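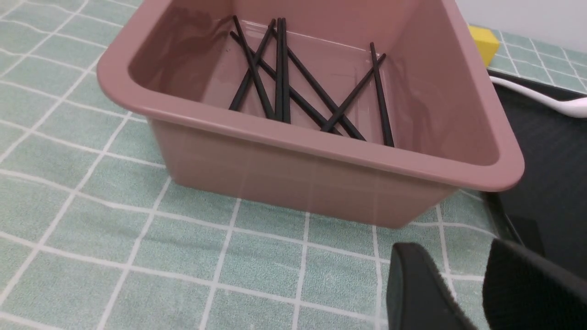
Chopsticks in the pink basin

Ladska residents' board > Local politics > Book of condolence for Rodel Dizon

stestik_81
Does somebody know how long the book for councilor Dizon stays open at the town hall? I work until six and the desk closes at five. I wrote a few lines and I would like to bring them myself.

Vonutell
Until the end of September. You can also send it by mail, but the limit is 500 characters. He was in the council for 25 years, so I find this a little short.

timmermans_k
500 is enough. I voted against his party every time and I still wrote mine in three sentences. He answered my letter about the bus stop, and the answer was no, but he answered.

stestik_81
Thank you both. Mine has almost 900, I must cut.

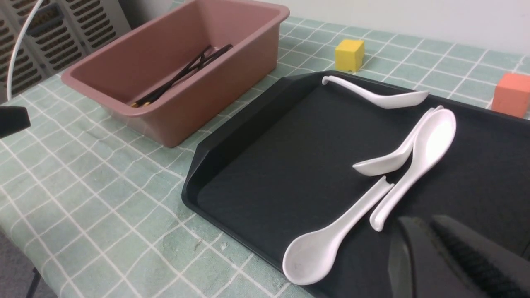

Same chopsticks, with the tray of white spoons beside the basin

Vonutell
Don't cut, bring it on paper. The limit is only for mail.

old_mill_road
I respect the man, but I do not agree with the idea to name the square after him. The council should first wait one year. This was the rule for the others.

timmermans_k
It was never a rule, it was a habit. Please show me where it is written.

old_mill_road
I will look in the minutes. I think it was decided when they renamed the school street — maybe I remember it wrong.

Vonutell
Can we keep the square for another thread? The question was about the book.

stestik_81
I called at lunch. They keep the desk open until seven on the last evening.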